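What My Mother's Friends Ask Me About the Robots

I have worked at the Prurkau plant in Garkham for most of my adult life, first on packing, then on the line that puts together small goods, and lately in the long room at the back where people teach robots to use their hands. Lenuța Surdu, who has known my mother since they were girls, asks me every time I visit whether I'm still employed, and she pats my arm while she asks it, as if I'd been to the doctor. So I've had plenty of practice answering, and I'd like to set it down properly for once, with room to wander a little.

When I started there were 35 of us on the day shift in my part of the building, and most of what we did was done with our fingers. You picked up a small thing, turned it the right way, and put it where it belonged. I was proud of being fast (I still am, if you want the truth) and so was Florin Ilie, who stood across from me and hummed the whole day. On our best shift together the board at the end of the line read 1,297 pieces, and we bought ourselves pie on the strength of it.

The teaching work is slower, and it took me a good long while to stop being cross about that. A thing my hands do before I've thought about it has to be pulled apart into reach, open, lower, close, lift. The afternoon goes by over a couple of toy cars on a wooden table, with tape lines marking out the space and two white arms leaning in over it. My nephew thinks I have the best job in the world. Some days I agree with him, and some days I'd give a lot for Florin's humming.

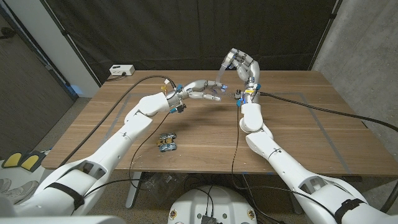

Will the people who used to do this by hand lose their jobs? Some of them will, and I think the companies ought to tell them so early and in plain words.

I say that with affection for the place I work. Dorin Sârbu, who runs our floor, did tell us. He stood up in the break room one January morning, before the coffee was even made, and said the packing end would shrink and that he didn't yet know by how much. People were angry, and they had a right to be, but they could plan. Ionuț Marinescu went off and took the maintenance course, and he comes home with grease on him and a better wage. Wendell Thibodeaux retired a year sooner than he meant to, and I don't believe he has forgiven anybody yet. I wouldn't want an essay like this one to hurry past Wendell.

What bothers me most is how little the pay sheets know about skill. A person who has handled small, slippery, awkward things for twenty years knows where to hold them, and when a robot learns to do it, a good part of what it learns came from people like that. We got a line on our pay slip for it, 765 a month on top of the old wage, and I was glad of it. But the ones who left before the back room opened got nothing, and we learned our grips from them.

I'd also ask the engineers to eat lunch with us. Ours do now, and it has helped more than any of the meetings did - they had never thought about how your shoulders feel at three in the afternoon, and we had never thought about why they wanted the same reach over and over again. These days they ask us where a hand ought to go before they settle on it. It's a small courtesy and I would not like to go back to the time before it.

As for Lenuța, I told her last month that yes, I'm still employed, and that I expect to be for a while. She patted my arm anyway and gave me a jar of plum jam to take home.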